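旅先では同じ店に通う

旅行の計画を立てるとき、行く店の数を増やそうとする人は多い。私もそうだった。地図に印をつけ、朝から晩まで順番に回り、夜には最初の店で何を飲んだか思い出せなくなっていた。

考えが変わったのは、2月に港町で4泊したときだ。宿の角を曲がったところにSesaという小さな喫茶店があり、寒さに負けて毎朝7時半に入った。初日は注文を聞き返され、釣り銭を数えるのにも手間取った。3日目には、席に着くと砂糖抜きのコーヒーが出てきた。親しくなったわけではない。店の人と交わした言葉は天気の話くらいである。それでも、毎朝同じ新聞を隅から読む老人や、戸口で立ったまま一杯飲んで出ていく郵便配達の人の顔は覚えた。

同じ町にはParnicoという有名な店もある。案内書に必ず載っていて、入るまでに長く並ぶ。菓子はたしかにうまかった。ただ、周りの客は私を含めて全員が旅行者で、食べ終わるとすぐに席を立った。町の店というより、駅の待合室に近かった。

名所を見るなと言うつもりはない。遠くまで来て大聖堂の前を素通りするのは惜しい。だが名所は半日あれば足りることが多く、残りの時間をさらに別の名所で埋める必要はないと思う。空いた時間は、昨日と同じ道を歩き、昨日と同じ椅子に座ることに使えばいい。八百屋の棚の中身が変わったことや、路地に日が差す時刻は、二度目に通ってはじめて気がつく。

費用の面でも悪くない。一日に何度も電車やバスに乗らなくなり、前の旅より交通費が3000円ほど減った。減った分は最後の晩の魚料理に回した。 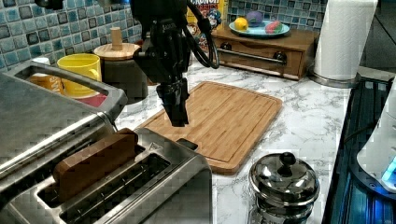 短い旅でも同じ店に通う意味はあるのか。二泊あれば朝は二度来るので、二度とも同じ店に行けば違いはわかる。

気をつける点もある。混む時間に一杯で長居をすれば迷惑になるし、常連の席らしい場所は空けておいたほうがいい。Sesaでは窓際の丸い卓がそうだった。私は壁側に座り、帰る日の朝もそこでコーヒーを飲んで、いつもどおり代金を皿に置いて店を出た。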